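6. When the right gripper won't let go (fault 39)

I've put this one in its own section because it cost me most of a week, and I'd like you to lose ten minutes to it instead. Gizella Rácz hit it first on the kitchen counter set-up, then I got it too, and by then we had a decent idea of what was going on.

What you'll notice: the right gripper closes on something on the placemat, the arm gets the order to move off, and nothing happens. The fingers stay where they are. After 60 seconds Hesell gives up and writes fault 39 in the log. The left hand carries on as if all was well, and that fooled me for ages!

CAUTION: don't press Resume when you see fault 39. Resume sends both arms to their last target at full speed. In the simulator you'll only make a mess of the counter, but if you've got Hesell linked to real arms (section 9) you could hurt somebody. Unlink first, then carry on reading.

6.1 Stop and save

1. Press Hold. Both arms should freeze. If the left one keeps drifting, press it again and wait for the amber light in the arm panel.

2. Check that the link switch says Off. I know I've just said it. Check anyway.

3. Save the run under a new name. Please don't save over the old one, as I did, or you'll have nothing to compare with later.

4. Open the contact panel and choose the right gripper. You're looking for a finger that still reports touch after the open order has gone out.
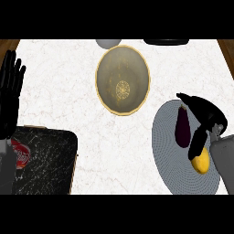

The lemon is the one that catches people out, by the way. Round things give the lower finger a tiny patch to press on, and if the grip setting is too high the tip sinks a hair's breadth into the surface. Hesell then thinks the finger is trapped and won't move it, to be safe. Fair enough, really, but it could say so!

6.2 Free the finger

5. Set Grip force (right) to 10. Mine had somehow ended up at 856, left over from an old test file I'd loaded without looking.

6. Choose Step, then Open, and click once. Wait for the contact reading to change before you click again. Holding the button down queues up a whole string of moves and you'll be back at the start.

7. When the reading drops to zero, lift the right arm straight up with the Z slider. Straight up, mind. Going sideways with the eggplant still on the mat brought on a second fault for me (a collision one, see section 7).

8. Press Clear fault, then Home right. Leave Home both alone until you've watched the right arm get home by itself.

Note: if the reading won't drop after a few steps, close the run and load it fresh from the start. Begoñe Ortuño says you can delete the contact by hand in the run file. She's right, but I've broken two files that way and I'm not putting the steps in here.

6.3 Before you run it again

9. Open the settings file and look for a line starting grip_right. If there are two of them, Hesell reads the second one, so get rid of whichever you don't want.

10. Run it at slow speed with the link still off, all the way through to the release.

If fault 39 comes back after all that, send the saved run and the log to Cayetano Toledo, and put your Hesell version in the subject line.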